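[Helterel-build] Re: finger pads and the wrist view
From: Saoirse Hennessy
Print | E-mail this message

Suha Sabbagh wrote:
> Before I cut a second set of pads: how much of the picture do the
> fingers take up with the camera in the rear position? Omar's drawing
> has the housing filling the lower third and I don't believe it.
> Also, is the pad texture visible at all from there?

Suha,

Texture is visible on both fingers. The housing takes more than I would like, since it comes up from both lower corners, but the gap between the fingers is clear and you can see straight through it to the table. I did not measure it against Omar's drawing.

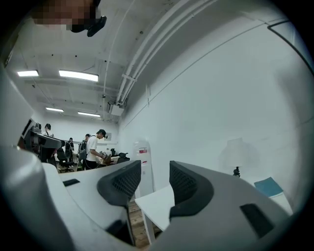

Rear camera position, fingers open, workshop side. Second unit at left.

Two problems remain. The ceiling panels are in view whenever the tool is tilted up, and the white wall washes out with them; the lamp against it is barely a shadow. I have locked exposure at 10 ms and will try lower. The second is file size: 2049 frames per run is too many for the Prutwood disk, so I am dropping every other one.

Please keep the ridge spacing as it is and make the next pads 14 mm wide. The 13 mm ones rock on the backing plate.

Hala has the screws.

Saoirse

Print | E-mail this message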